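Amside Repair Evening – questions we get asked

When and where is it?
Upstairs at the Matheson Hall, from 6.30 until we are asked to leave. There is no session in August, when the hall goes to the flower show and we go to sulk.

Do I need to book?
For anything with a plug, yes. For clothes, books and chairs, turn up and queue. The queue is shorter after eight, but so is everyone's patience.

What does it cost?
Nothing. There is a tin. If we fit a part you pay what the part cost us, and Elin Rees will show you the receipt whether you want to see it or not.

What can I bring?
If you can carry it up 20 stairs on your own, we'll look at it. We don't take microwaves, petrol mowers or anything with a live wasp in it. That last rule is newer than you would hope.

Will you look at my computer?
Yes, though Toon Martens does all of them and he is one man. Bring the charger or the power lead. Bring your password too, or at least some memory of having had one.

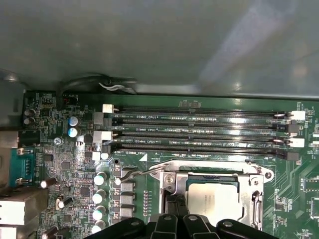
Back up your files before you come. We ask this of everyone, and so far the record for photos kept in one place only is 2,000, held by a man who was very calm about it until he wasn't. More memory will often help an old machine. It won't help with the 606 tabs.

Can I leave my things and collect them later?
No. You sit with us while we work. You may be handed a torch.

What if you can't mend it?
Then you take it home again. We have no skip, and the hall has made its feelings plain about the piano stool.

Can you sharpen my scissors?
Hrefna Grímsdóttir can, on evenings when she's in. Fabric scissors that have been used on paper will be sharpened in silence.

I'd like to help. Whom do I ask?
Damilola Onyeka, usually nearest the kettle. You needn't be good at anything yet – we are short of people who can solder, and shorter still of people who will stack chairs.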